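Budget season at Plarnano. I asked for two grippers. Catherine Moffat asked what was wrong with the ones we've got. A fair question – I have a list.

2/ Molstead quoted us seven weeks for delivery. Dvorak quoted four, then stopped answering email. I've pencilled in Molstead.

3/ Spare fingertips are a separate line item, naturally. So is the cable.

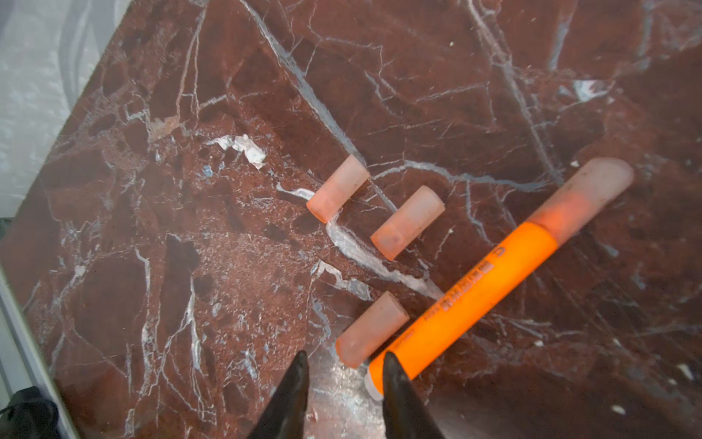 4/ Rafia Rind wants the service plan moved to next year's budget. Next year's budget already has six things moved to it.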